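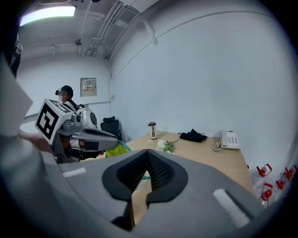
21/12/2018

Iltow marker check, wide table

Went back through the number everyone keeps repeating, that the cubes give us gripper position to 2 mm. I wanted to know where it came from before it goes into the Skondivus writeup. It came from one afternoon with one gripper clamped to a bench and a cube square-on to the camera. Fine as a measurement of a clamped gripper. I don't see what it says about two people's worth of arm movement over a table with a phone on it.

So, 72 episodes, two-handed, same start pose for all of them: both grippers low in front of the table, cubes in view of the head camera, then up and over to the objects. Tasks were the usual mix. Move the flowers next to the phone, uncross the pens, shift the black cloth, pick the pale blue cartoon-face thing up by an edge and put it down again. I didn't tidy the table between episodes beyond putting back whatever had been moved.

Compared two estimates of left-to-right gripper distance. One is from the cubes as seen by the head camera. The other is each gripper's own camera run through the Yurchenko solver and joined up afterward. Neither is ground truth. Writing that down now because last time someone (me) started calling the solver output "true" by page three.

Disagreement between the two, median over everything that tracked: 12 mm. Of the 72, 11 lost one cube long enough that I threw the episode out. Those 11 are not in the median, so the median is flattering.

What I think is going on, in order of how much I believe it:

Cube angle. When the wrist rolls, the big pattern goes nearly edge-on and the fit hangs off one small face. The pose flips between two answers for a few samples and then settles. You can see it in the plots as a comb. Smoothing hides the comb and leaves the offset, so please don't smooth it and show me a nice line.

Lens model. The gripper cameras are very wide and the calibration is weakest at the rim, which is where the other gripper's cube tends to be. A cube near the rim gets a confident pose anyway. I don't trust the confidence value at all any more. Plotted it against the disagreement and got a cloud.

Clock offset. Khrystyna thinks it's mostly this. Her argument is that the disagreement is larger in the fast reaches, and it is. But the fast reaches are also the ones with the most wrist roll, so that doesn't separate anything. She wants to shift one stream until the two agree best. I'd object to using the shift that gives the best agreement and then reporting the agreement.

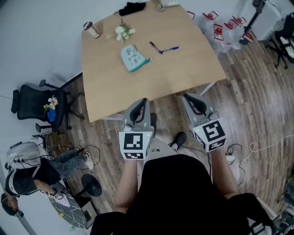
Start pose, both grippers low in front of the table, cubes toward the head camera.

Start pose itself is good, for what it's worth. Both cubes solve cleanly and the two estimates sit close together. If you only sampled the first moment of each episode you'd conclude 2 mm was right. I suspect that's more or less what the clamped test did.

Second issue, to do with the policy result. Yevdokiia's run on the earlier set had the flower task working well and the pen task poor, and the draft puts that down to "fine contact." Could be. Pens are thin, they lie flat, and one on top of the other is a mean thing to ask of a curved finger pad. But if the relative pose of the hands is off by 12 mm, pens fail and flowers don't, with no contact story needed. A flower stem and a bunch of leaves will forgive you that much. We can't tell these apart with the data we have and the draft should stop saying we can.

Also the draft calls the scene "cluttered." It's a table with a few things on it.

Tried the Pemedix filter in the evening as Khrystyna asked. It rejects the flips, which is nice, and it also rejects most of the slow wrist turn in the cloth episodes, which is motion I'd like to keep. Left it off. Settings are in the log if anyone wants to argue.

To do:

Clamp both grippers to one bar at a known spacing and walk the bar through the same space, with roll. Then there's an actual distance to compare against and we can quit comparing two guesses.

Clock: tap the finger pads together at the start and end of each episode and use the tap. Cheap. Should have been in the protocol already.

Recalibrate the wide lenses with the board pushed right out to the rim.

Repeat the pens with the pens apart. If they still fail at the same rate the crossing isn't the problem.

Take "2 mm" out of the abstract until the bar test is done. Y. agreed to this, with a face. If it holds up in February I'll put it back in myself.

Note from K.P., added later: two of the thrown-out episodes look recoverable, right cube only drops out at the very end after release. I'd keep them.

My reply: only if we apply the same end trim to all of them and decide on the trim before looking at the median again.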